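3.2 Camera and gripper setup of the simulated cell

The Lona cell is a two-arm robot in a rendered home, and all of the work reported here was done in it. Before any task data could be used, the cameras and the grippers had to be set up and then kept in a known state. The views used for this work are given in Figure 4.
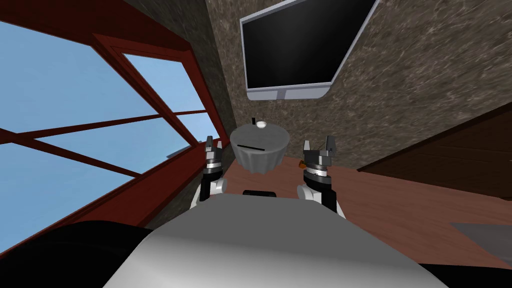
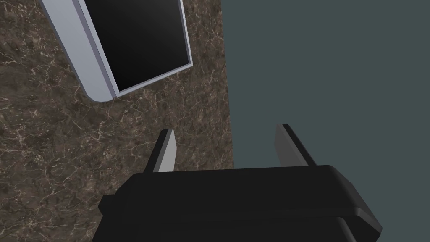
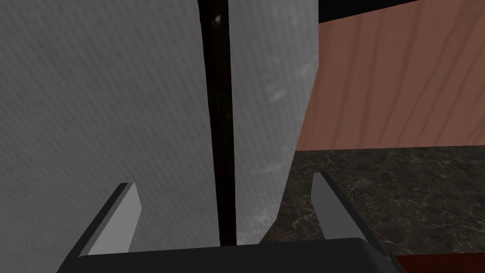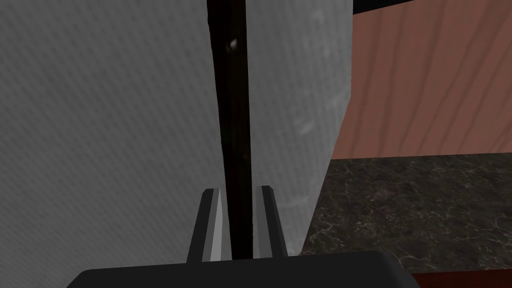
Figure 4. Views from the simulated cell. The first looks out over the robot's torso; the other three look along a gripper.

The setup file for the cell holds 35 values. Most of them describe the arms and are never touched after the first load. The ones that need attention are the camera mounts, the finger limits and the contact settings of the fingers. We keep these in a separate block, which is read last and overrides anything set earlier by the Mernthorpe scene loader. Camera mounts are checked first. In the view over the torso, both grippers must be visible with the arms raised, one on each side, and the round side table must lie between them. If one gripper sits much farther out than the other, the camera offset is wrong and is corrected before any arm is moved. The close views are checked against the gripper body, whose top edge must run across the lower part of the picture with both fingers rising from it. A small tilt is accepted. Finger limits come next. The open position is read with nothing in the grasp, as in the second picture, where the marble shows between the fingers. Both fingers are driven to the limit and held there for 450 simulation steps, and the position is logged at the end. We then close them and repeat the reading.

The contact settings took the most time. With the values supplied by the Bianchini gripper model, thin objects slid down through the grasp during slow moves. The dark brown rod in the last picture is the kind of shape that caused trouble, and a narrow gap on each side of it can be seen in that view. A closed reading from the joint alone did not tell us whether the fingers were touching anything. We therefore added a contact flag for each finger and treated a grasp as made only when both flags were set. Friction was raised in small steps until the slip stopped, and the step size of the solver was cut in half for the fingers only.

Light surfaces close to the camera were a second source of error. In the third picture the left finger stands in front of a white-gray panel of much the same tone, while the right finger is plain to see against the dark marble. The finger check had been written with a single brightness threshold, and it missed the pale finger in views of this kind. It now uses the dark side face of each finger and the line where the finger meets the body.

The full check is run after every change to the scene or the setup file. It was run 484 times over the project and failed in nine of them. Every failure was traced to a camera mount that had gone back to its default value when a scene was reloaded. The Trovotside build of the loader, in use since July, writes the mounts again after each reload.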